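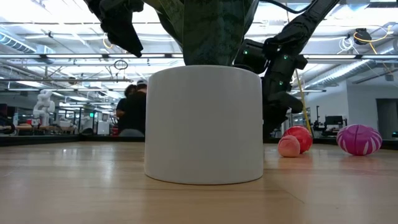
3.2 Tall things, round things, and the open container

We now turn to the part of the study that surprised us most, and that we most enjoyed writing up. In the first round (Section 3.1) the 25 households were asked only which objects they kept on a table they also used for other work. In the second round we asked them to sort those objects by how hard they were to live with. The answers fell into groups that have little to do with what an object is for. People talked about height, about roundness, and about whether a thing had a place to go back to.

The potted plant is the clearest case. Almost everyone treated it as a fixed point. A wide, low pot with tall upright leaves, such as the white one in our object set, takes up a modest patch of wood but claims a good deal of the space over it. Respondents told us they cleared up to the plant, put things down in front of it, and wiped past it. One household in Pevby had owned a snake plant for years and could not recall ever moving it for a meal. Hellström's term for such objects, "table posts," fits well, and we adopt it for the remainder of the paper.
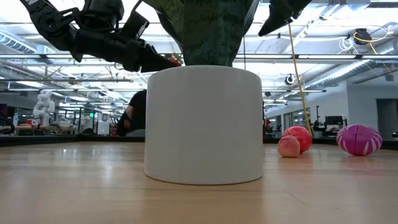
Balls sit at the other end of the scale. They have no front or back and no obvious resting side, and a smooth tabletop gives them little reason to stay put. In the interviews they were nearly always described in terms of something nearby: the ball behind the bowl, the ball next to the plant. Two balls that touch were often spoken of as one item, while a third lying a little way off was named by its color or pattern. We had not planned for this, and it led us to add grouping as a separate code (see Table 4). It is a lovely example of ordinary speech doing the sorting for us.

Small fruit-like pieces behaved differently again. A piece that looked like a strawberry was expected to belong in something, and a see-through container close by was read as its home even when the piece lay outside it. Oleck reports a similar pull toward open boxes in kitchen drawers. Figure 3 gives a mixed layout of this kind.

Figure 3. Mixed layout on the light wood table. A ridged ball is inside the translucent container; strawberry-like pieces and a striped ball lie outside it.
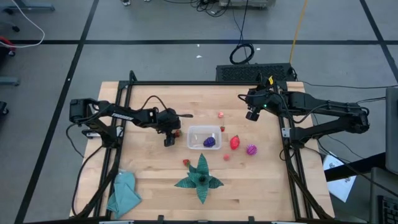 Coding was done by hand. Tormod Bakke went through all 400 statements in June, and the remaining authors each took a share for a second reading. Where two readers disagreed, the statement was discussed until a code was agreed or it was set aside. Most of the trouble came from the word "loose," which some respondents used for anything that could roll and others for anything not in a container — two quite different ideas. We kept both senses and coded them apart.

The Trirkden households were asked one more question, on cloths, which is taken up in Section 3.3.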